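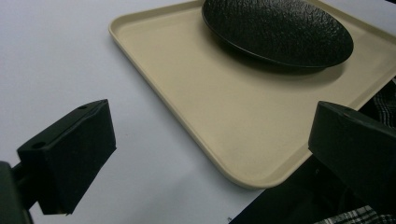
# About us

Hello, and thanks for clicking on the page most people skip! I'm the one behind Zotell, a very small shop selling trays, plates and the other bits that get food from the kitchen to wherever you've decided to eat it. I choose everything, I pack nearly everything, and if you ring up it'll be me who answers (probably with a mouthful of toast).

## How it started

I worked in café kitchens for years, and I spent a silly amount of that time carrying things. Trays with handles that dug into your fingers. Trays so slippery that a cup of tea would set off on its own little journey the moment you turned a corner. Plates that looked lovely in the catalogue and then wouldn't stack, or showed every single knife mark by the end of their first month. I moaned about it so much that my family told me to go and sell better ones, so I did.

The first order was 200 trays, which arrived in July and lived in my hallway until well after Christmas. We had to go in and out through the back door. I'd got the colour wrong, too – it was meant to be a soft sand and it came out closer to custard – but people bought them anyway, and a few of you still write to tell me yours is going strong. The later ones are much better, I promise.

## What we sell

Trays first, always. I like a big one with a low rim and rounded corners, in a pale colour that lets the food do the showing off. A low rim means you can slide a plate off sideways without lifting it over a wall, and rounded corners are so much nicer to wipe round (crumbs love a sharp corner). I'm very fond of beige, and I know it gets a bad press, but put a black plate on a beige tray and tell me it doesn't look smart.

Then there are the plates. The range I get asked about most is Jamero, our black ones with the bumpy, pebbly surface. They come in 5 sizes, and the oval is my favourite by a mile. I use mine for fish, for roast carrots, for a heap of flatbreads when friends come round, and once for a birthday cake that had come out of the tin a bit longer than planned. Pale food looks brilliant on it. Very dark gravy gets a bit lost, so use something else on a Sunday!

The rest of the shop changes as I find things. There are usually some small bowls and a jug or two, and there's always a shelf of seconds with odd marks or wobbly glaze, which go cheap and go quickly.

## Where we are

You'll find us at 7 Urnov Yard, behind the bakery, which is a terrible place to work if you're trying to give up buns. The shop is at the front and the packing room is at the back, with one long shelf of cardboard in between. Come in and pick things up. I mean it – you can't tell much about a plate until you've felt the weight of it, and I'd much sooner you put it back on the shelf than took it home and didn't like it. If you've got a tray already and want to see what fits on it, bring it along. People do, and they get some funny looks on the bus.

There's no parking in the yard itself, but you can pull in for a few minutes to load up if you let me know you're coming.

## Cafés and restaurants

A good chunk of what we do now is for places to eat. We looked after Agbenyega when they were opening their dining room, and ended up supplying 153 plates and a stack of serving trays, with a few spares put by for breakages. I loved that job. We tried out all sorts with real portions of food on them, and the plate I'd been so sure about was the first one they turned down (it made the rice look mean, and they were quite right).

If you're opening somewhere, or just fed up with what you've got, send me a note with your menu and the size of your tables. The tables matter more than you'd think! I'll lend you a box of samples to use for a week, and you can send back whatever you don't want. Scratches and splashes are fine, that's what they're for.

## Looking after your things

I get asked this nearly every day, so: warm water, a soft sponge, and a quick dry with a tea towel. For the textured plates, an old washing-up brush gets into the bumps better than a cloth does. Please don't use wire wool on anything of ours. If something arrives chipped, keep hold of the box, send me a photo and I'll sort out a new one.

The shop opens at ten and I lock up at four, unless I've got my head in a box and forgotten the time. Knock if the door's shut and the lights are on.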